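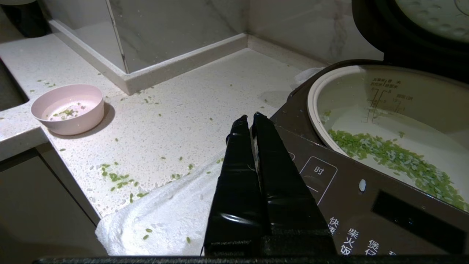 Rice station, Thursday, green and white grains in the cooker pot, lid up.

Writing up the house rules we use for kitchen manipulation work at Ranutcombe. Several people asked, so they're going in a thread.

1/ Spilled grains stay where they are until the episode is saved. Then the whole counter gets wiped, including the strip along the back wall. Wiping halfway through an episode means the episode is thrown out.

2/ Cooker unplugged before any arm is powered on. The operator checks the plug by hand and says so out loud. We don't accept "I unplugged it earlier."

3/ Water only in the bowl, and the bowl stays on the far side of the gripper from the cooker. Fill it at the sink and carry it over with the arm parked.

4/ Towels are allowed on the counter. They get logged as objects like everything else. If one slides into the arm's path, stop and restart the episode.

5/ Dyed rice is for training only. It goes in a marked tub and never back in the pantry. We had 700 grams go into the wrong jar in September and had to bin the jar.

6/ Two people in the room when the arm moves. One has a hand near the stop button and does nothing else. No phones for that person.

7/ Finger wrap gets checked at the start of each shift. Any tear, replace it. Erzsébet Deák wrote this one after we lost 41 episodes to a loose edge.

8/ Labels on appliances stay in whatever language they came in. Don't put stickers over them. Translations go in the binder by the door.

Rules for the Sostari bench are different and I'll post those separately.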